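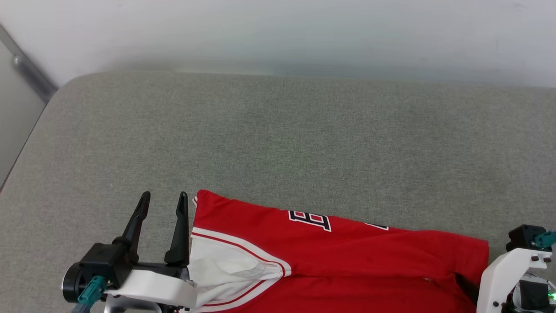
I've been selling the Marnov practice jersey for two seasons now, and it's still the one I grab for my own Friday night pickup games. It's a plain pullover basketball jersey, sleeveless, roomy through the body and a bit longer than most so it stays tucked in. The red is properly bright, with a white trim panel edged in red and white stripes, and the big block printing is black with a white outline so you can read it from the far end of the gym. It folds down nice and small too, though the trim likes to bunch up if you're in a hurry (I always am).

Search products Go All categories

Sizing

We carry youth small up to adult 2XL. I'm usually a medium in T-shirts and I wear a medium in this one with room to spare. If you're between sizes, go down — the armholes are cut generously and you'll feel a draft in the bigger one! Youth sizes run true, and parents tell me kids get a good couple of years out of them if you buy one size up at the start.

Printing

Numbers are included in the price. Names are $5 extra per jersey, any length up to 14 letters, and please type the name exactly the way you want it, capitals and all. I print what's on the order form. We switched to Stenport ink last spring and I'm much happier with it. The old stuff got stiff on the chest after a few months, and I could feel it every time I bent down for a loose ball.

Washing and folding

Inside out, cold water, hang it up. Wash it with other reds the first 2 times and keep it away from your white socks. No dryer, please. For storage I lay mine face up, bring the sides in and fold the bottom up to the chest, so the print gets as few creases as possible. If a crease does set in, iron from the back on low with a thin towel in between.

Team orders

Order 10 or more and printed names are free. Mixed sizes are fine, youth and adult together are fine, and you can add a spare blank or two for the kid who joins in March — there's always one. Allow 14 days for printing. If you want matching shorts, the Zollden pair in red is the closest shade I've found, a touch darker in daylight but you'd have to be looking for it. Pickup is at our Cisneros store, back counter, or we'll ship.

Returns on blank jerseys are no problem as long as the tags are on. Printed ones I can't take back, so try a blank for size first if you're local.

This site uses cookies to remember your cart. Accept Manage settings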